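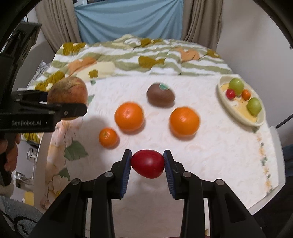

Writing the jacket copy for a history book starts with deciding what makes this book different from the ones shelved next to it. Most first drafts stay too general. "A sweeping account of a town in wartime" could be printed on dozens of covers. Think of two pieces of fruit on a table. Call them both "red fruit" and the reader can't tell them apart. Call one glossy and egg-shaped, and the other a red-and-yellow apple with streaked, speckled skin, and nobody will mix them up. Copy works the same way, and the steps below are mostly about getting from the first kind of description to the second.

These notes were put together for authors at Asdale, a small press that publishes local and narrative history. Authors write the first draft of their own copy and an editor revises it. The method works for other publishers too, but check their length limits first.

Step 1. Reread the introduction and the last chapter

Do this even if you finished the book a month ago. The introduction states what you set out to show. The last chapter states what you ended up showing. If the two don't match, go with the last chapter.

Write down, in one plain sentence, what a reader will know at the end that they didn't know at the start. Leave out adjectives. For The Flotthorpe Petition, a book of 242 pages on a land dispute, the sentence was: "Tenants at Flotthorpe used the landlord's own account books to win their case." It took the author, Edith Quintero, several tries. Her early versions all had the word "resilience" in them.

Step 2. Choose your people

Readers pick up narrative history for the people in it. Your book may follow a large cast, but the copy has room for 2 of them, or one if the story is hard to explain. Pick the people whose situations can be given in a single line.

Give each person a job, a place and a problem:

- A miller's widow in Clellenow who owes rent on land she has never seen.
- A young clerk who copies the ledgers and notices the totals are wrong.

Full names can wait until the second mention, and you can leave them out altogether if they are unfamiliar. Dates of birth and death don't belong on the jacket.

Step 3. Set the time and place early

The first or second sentence should say where and when. Don't make the reader work it out from the cover art. A decade is enough in most cases. If the place is small, attach it to something larger, such as a river, a coast or the nearest city.

Step 4. Write the middle paragraph

The middle paragraph covers what happens and what is at stake. Stop about two-thirds of the way through your story. It is fine to give away an outcome that everybody knows from school. A court verdict few people have heard of should be held back.

Mention your sources here if they are new. "Drawing on letters never before published" is a worn phrase, so name the letters. Wenjie Yan's copy for The Yupanqui Letters says that the book is built on 921 family letters kept in a flour chest. That one detail did more than the paragraph of praise it replaced.

Step 5. Say why it matters, once

One sentence on the book's larger point is enough. It goes near the end. Avoid tying the book to this year's news, as the jacket will still be on the shelf when the news has changed. "Timely" and "now more than ever" should both come out.

Step 6. Cut to length

The limit for Asdale jackets is 2365 characters, counting spaces and the author note. Online stores may show only the opening lines before the reader has to click, so the first sentence needs to make sense alone.

Cut in this order:

1. Any sentence that says how good the book is. Reviewers' quotes go on the back.
2. Adjectives in pairs. Keep the stronger one.
3. Rhetorical questions.
4. Background that belongs in the introduction.

Step 7. Read it to someone

Read the draft aloud to a person who hasn't seen the book, then ask them to tell you what it's about. If they describe the period and leave out the people, go back to Step 2. If they ask whether it's a novel, add the source line from Step 4 or move it higher.

The author note

Keep it to two sentences. Give your name, where you live, and one thing that connects you to the subject. Earlier books can be listed by title. Degrees are optional and awards should be limited to the most recent.

Drafts for the fall list are due by the end of March. Send them as plain text in the body of an email, with the working title in the subject line.

Updated 27 Feb 2018

Search this site
Enter title, author or keyword
Go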